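Help wanted: somebody to write about records with me

Posted 7 Jan 2019

So I've been running Purkport by myself for long enough that the promo pile has started to lean, and I think it's time I let another person in. If you listen to a lot of hip-hop, funk, library music or anything in the cracks between, and you can write a paragraph that makes me want to go put the thing on, please keep reading!

What I'm looking for is a reviewer who can turn in two pieces a month. One is a full album review, and the other can be whatever you like: a column on a reissue, a live write-up, a long rant about sequencing (I love those). I'll send you a list of what's come in, you pick, and if nothing on it grabs you, pitch me something that isn't on there. The Hadano 12-inch got its review here purely because a reader bugged me about it all through December, and I'm so glad they did. It's still on my turntable side of the room and I still haven't filed it.

Pay is $80 for a full review and $20 for a short one. I know that's not a living. It comes out of the subscriber money and it goes out when the piece goes up, no invoicing, no chasing me. You keep the rights to your writing and can put it in your own portfolio or zine whenever you want.

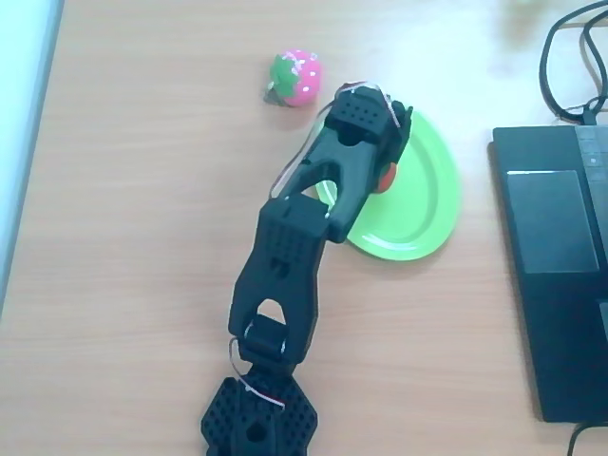

Black robotic arm on a light wooden tabletop.

A few things about how I work, so you can decide if I'd drive you nuts. I edit pretty hard on the first couple of pieces and then I mostly leave people alone. I don't use star ratings. I don't care if a label gets grumpy, and I've had a few grumpy notes from Suris over the years and we still get their promos, so go figure. If you think a record is dull, say so, but tell me which track lost you and what it was doing at the time. Please don't send me the press release in a different order. I've read it, and so has everyone else.

You don't need clips from anywhere fancy. You don't need to live near me either, we'd do this all over email. Vinyl promos do go out by mail now and then, so a US address helps, but most of what comes in is downloads these days.

It'd be great if you knew a bit about production, like you can hear when a drum break's been chopped or when the vocals were mixed by somebody in a hurry. Not a must. A good ear for lyrics would do just as well, and if you speak Spanish I'll be extra happy, as there's a whole stack of Fuentealba cassettes sitting here that I can only half follow.

To apply, send me 3 short reviews of records you own, pasted right into the email (attachments end up in a folder I never open). At least one should be something you don't like much. Add a line or two about who you are and what you've been playing lately. Use the contact form at the bottom of the page and put REVIEWER in the subject.

I read everything and I'll write back either way, though it might take me a little while if the mailbag gets silly. The spot stays open until I fill it.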